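About Bendura

Bendura writes control and planning software for two-armed robots with jointed hands. Teodor Pană and Borghild Aasen started the company in August with one arm between them.
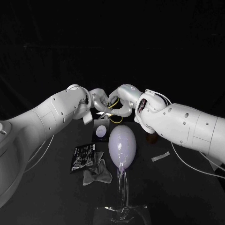 Our planner treats both arms as a single system – one timeline, one collision model. Most of our hours go into thin plastic, foil and cloth.
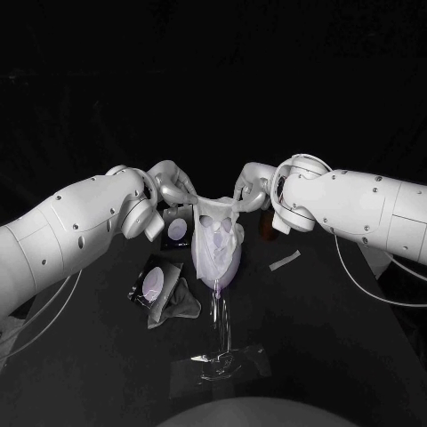

Do you build the arms as well?
We only do software, and we work with whichever arms a customer has.

Costel Matei looks after perception. His regression suite has 243 recorded tasks and runs before every release.

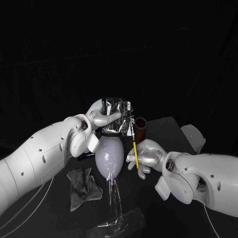 The control loop runs at 200 Hz and is maintained by Salvador Bragança. We are a team of four.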